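Utilizamos cookies propias y de terceros para mejorar su experiencia de navegación. Si continúa, consideramos que acepta su uso. Aceptar | Configurar

Visita a Soststead: lo que las máquinas hacen ya en casa y en el taller

La jornada de puertas abiertas de Soststead empezó a las 9.30 y terminó pasadas las cuatro de la tarde. Fui con una pregunta sencilla, la misma que me hacen los lectores cada vez que escribo sobre el tema: si una máquina puede recoger la cocina, doblar la ropa o surtir una estantería sin que haya una persona detrás. La respuesta corta es que todavía no. La larga ocupa el resto de esta página.

El centro está en las afueras de Lisstead, en una nave que antes fue almacén de piensos. Desde la estación hay un autobús que tarda 43 minutos y deja en la misma puerta. La entrada es gratuita, pero hay que apuntarse antes, y en la edición de este año se repartieron 800 pases. A primera hora se circulaba bien. A mediodía costaba acercarse a las mesas.

La planta baja estaba dedicada a la industria. Cordier enseñaba una celda de paletizado, con su vallado y su cuadro de mandos, que apilaba cajas iguales a buen ritmo. Es un trabajo resuelto desde hace años y el personal del puesto lo decía sin rodeos: si todas las cajas miden lo mismo y llegan siempre por el mismo sitio, la máquina cumple. Cuando pregunté por cajas abolladas o mezcladas me remitieron al catálogo del año que viene.

Al lado, Ciltach presentaba un carro autónomo para llevar material entre puestos de trabajo. Lo vi esquivar a un visitante y quedarse parado delante de una mochila que alguien había dejado en el suelo. Un técnico apartó la mochila y el carro siguió. Para un taller ordenado puede servir. Para el pasillo de mi casa, no.

Lo que me interesaba estaba en la primera planta, donde trabajan en manipulación. Es la parte menos vistosa y la que decide si algún día habrá ayuda mecánica en las casas. Coger una cosa pequeña, girarla y ponerla encima de otra parece poco, pero guardar los platos consiste en eso, repetido muchas veces y con objetos que se rompen.

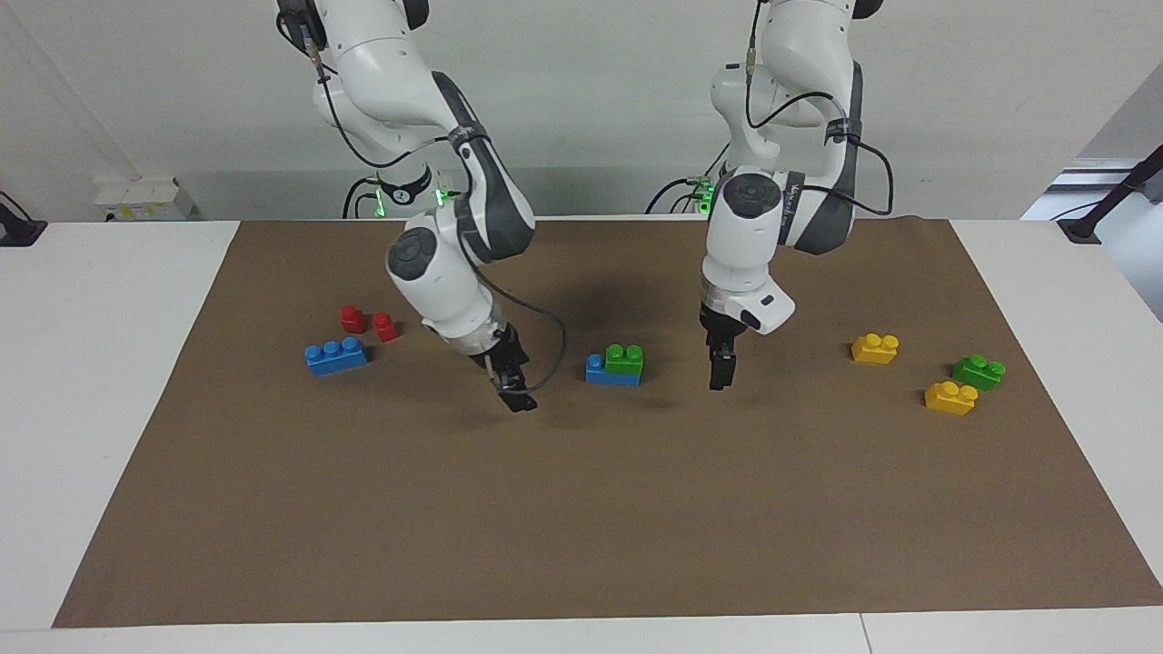
Núm. 55 · pág. 4

Los bloques de juguete son un material habitual en estas pruebas. Los hay de varios colores y de distinto largo, no ruedan y aguantan las caídas. Sobre el papel marrón quedaban repartidos casi todos, con uno verde ya puesto encima de otro azul. Las dos pinzas tienen dos dedos cada una, y con eso hay que arreglárselas. Una mano humana corrige con la yema lo que el ojo ha calculado mal, y con dos dedos rígidos el margen es mucho más pequeño.

Pregunté en la sala por el ejercicio. Me explicaron que encajar es más difícil que agarrar. Si el bloque de arriba llega un poco torcido, los huecos no coinciden con los tetones y al apretar se puede mover también el de abajo. Un niño resuelve eso meneando la pieza sin pensar. Al robot hay que enseñarle a menearla y, además, a saber cuándo ha terminado.

También pregunté por la ropa. Doblar una toalla extendida sobre una mesa es posible en condiciones de laboratorio. Sacarla arrugada de un cesto, encontrar dos esquinas y seguir desde ahí es otro asunto. Con los platos pasa algo parecido: el plato limpio y seco, bien; el vaso mojado dentro de otro vaso, mal.

A las tres hubo una charla sobre costes. Se habló bastante de precios de componentes y muy poco de mantenimiento, que es lo primero que preguntaría cualquiera con un taller. Un asistente quiso saber quién viene cuando se afloja una pinza. La contestación fue que depende del contrato.

Mi impresión, después de la visita, es que en la nave conviven dos cosas muy distintas. Abajo hay máquinas que se pueden comprar y que hacen una sola tarea. Arriba hay máquinas que intentan hacer muchas y que siguen practicando con juguetes. Para una fábrica con piezas repetidas hay oferta suficiente. Para la casa, de momento, yo no guardaría el dinero esperando nada.

Datos prácticos: la cafetería solo acepta tarjeta y cierra a las dos. En la primera planta hace calor, conviene dejar el abrigo en el guardarropa. La próxima jornada está prevista para marzo y las inscripciones se abren en diciembre.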